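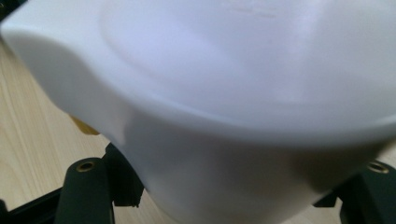 Fig. 3.1 White plastic pitcher with a pouring spout.

Chapter 3
Paper Before Ink

Most people who sign up for a card class want to get to the stamps. Fair enough. But the paper decides more than the stamp does, and a lot of the trouble in chapters 4 and 5 starts with the wrong sheet. So paper first. Short chapter, read all of it, then cut something.

What you should be able to do by the end:

Tell cardstock from text weight by feel.
Find the grain in a sheet without tearing it up.
Score and fold a card base that stands on its own.
Match a paper to an ink and not have it feather on you.

Key words: grain, score, burnish, tooth, coated, card base, panel, mat.

3.1 Weight

Weight is the number on the wrapper. Higher number, stiffer sheet, mostly. It gets messy because cover weight and text weight are measured on different sheet sizes, so an 80 lb text and an 80 lb cover are not close to the same thing. Check which word comes after the number. If the wrapper is gone, bend a corner. Cover pushes back.

For card bases use cover. For panels, the layer you stamp on, cover again, a little lighter if you plan to stack three or more. For mats (the thin border of color that peeks out behind a panel) you can go down to text weight and save bulk. Saves postage too. A stiff, lumpy card often costs more to mail.

Students ask about the packs. We use the Wusier white, 500 sheets to a carton, and the Oda cream for anything with brown or rust ink. Any smooth white cover will do for the exercises. Don't buy a carton for one chapter.

3.2 Grain

Paper has a direction. The fibers line up as the sheet is made, and the sheet folds easily along them and badly across them. Across the grain you get a cracked, fuzzy spine, worse on dark cardstock with a white core.

To find it: hold the sheet flat on both palms and bend it gently toward you, dont crease. Turn it a quarter turn, bend again. One way gives. One way resists. The grain runs parallel to the bend that gives. Mark it lightly in pencil on the back with a little arrow, because once you trim the sheet down you will forget.

Small pieces are harder to read. Dampen one side of a scrap and watch it curl – the curl rolls up with the grain running down the length of the tube.

Try it now on three papers from your scrap bin. Copy paper counts.

3.3 Tooth and coating

Tooth is texture. Run a fingernail across. Watercolor paper has plenty, a glossy sheet has none. Detailed stamps want little tooth, since fine lines break up on a bumpy surface. Stencils with blended ink are more forgiving, though heavy tooth will show as speckle. Sometimes you want the speckle.

Coated paper holds ink on top. Colors look bright but dye ink takes forever, and smears. Uncoated drinks it in, dries fast, looks a bit duller. Pigment ink on coated paper needs heat set or patience. Alcohol markers bleed through nearly everything, so put a scrap sheet underneath.

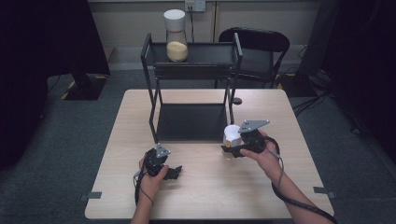

Keep a swatch card for every paper you buy. One stamp, three inks, paper name written on the back. Takes a minute. The Sadthorpe kraft we use in chapter 6 looks fine in the pack and then eats yellow ink completely, and a swatch shows you that before the good panel is ruined. Hole punch the corners and put the swatches on a ring. Date them if you like. Paper changes from batch to batch even when the label doesn't.

3.4 Scoring and folding

A score is a dent, made on purpose, where the fold will go. Use a scoring board or a ruler and a stylus. An empty ballpoint works. Press twice lightly, not once hard, or you will cut the top fibers.

Standard base for this book: sheet 8 1/2 by 5 1/2 inches, scored at 4 1/4, folds to 4 1/4 by 5 1/2. Grain should run the short way, along the fold.

Steps
1. Check the grain.
2. Trim. Square corners, check them against each other.
3. Line up the score at 4 1/4. Two light passes.
4. Fold with the bump on the inside. This feels backwards. The little ridge goes inside the fold.
5. Burnish with a bone folder, through a scrap sheet so you dont get shiny streaks.

If the edges miss each other, trim after folding. A sliver off the front is fine.

3.5 Storage

Flat, out of the sun, away from the heater. Upright is OK if the holder is full enough that sheets can't slump. The Unier vertical files hold up to 28 sheets a slot before they get tight and start catching corners. Sort by color first and weight second. Scraps bigger than a playing card get kept, the rest go.

Humidity is the other thing. Cardstock left out on a damp day goes wavy and the die cutter wil chew it. Put it under something heavy overnight.

Practice 3A
Make four card bases. Two with the grain along the fold, two against it. Use a dark color. Open and close each one ten times and look at the spines side by side. Keep the worst one in your notebook, labeled.

Practice 3B
Stamp the same image on three papers, same ink. Rub with a fingertip after ten seconds, then thirty, then sixty. Write down when each stops smearing. You will need these times for the masking work in chapter 4.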